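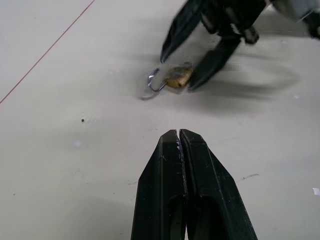
Figure 1. Small brass padlock, keyhole on the face, steel shackle to the left.

Unit 4: Padlocks and Other Small Locks
Course handout, Kinarard evening program in building maintenance
Instructor: Roel Brouwer

Read this before the October bench session. Bring it with you, along with your lock log.

4.1 Parts to know

Body. The block that holds the working parts. On small general-use locks it is often solid brass. Brass does not rust, but it tarnishes, and the surface goes dull and brown with dark patches where it has been handled. The body in Figure 1 has reached that stage. Tarnish alone is not a reason to discard a lock.

Shackle. The curved bar, usually steel. The long leg, called the heel, stays in the body on most designs. The short leg, called the toe, comes free when the lock is opened. The shackle can then turn on the heel, so an open lock lying on a bench often has its shackle swung to one side.

Keyway. The opening for the key. On some padlocks it is on the bottom edge of the body, on others it is on the face. Write down which one you have before you start, as it changes how you hold the lock for cleaning.

Locking dog or latch. The piece inside the body that catches the notch in the shackle. Some locks have one, on the toe side only. Better ones catch both legs.

4.2 Inspection

Work in this order and enter each result in the log.

1. Write the tag number and where the lock came from.
2. Look at the shackle for rust, bends and saw marks.
3. Look into the keyway with a flashlight. Note dirt, paint or broken metal.
4. Insert the key slowly. Do not force it.
5. Open and close the lock 9 times. Note any sticking.
6. Close it and pull hard on the shackle.

A lock that fails step 6 goes in the scrap tray - no repairs on those.

4.3 Cleaning

Wipe the body with a dry cloth. Blow out the keyway, then use a small amount of dry graphite or PTFE lubricant. Do not use cooking oil or grease. Polishing the brass is optional and earns no marks.

4.4 For the log

The Grikolmont storage building has 227 tagged padlocks. Each pair will take up to 12 in one session. Return them to the same hooks.

Reading: Abbasi, chapter on warded and pin tumbler locks. Skip the section on combination locks - we cover that in Unit 5.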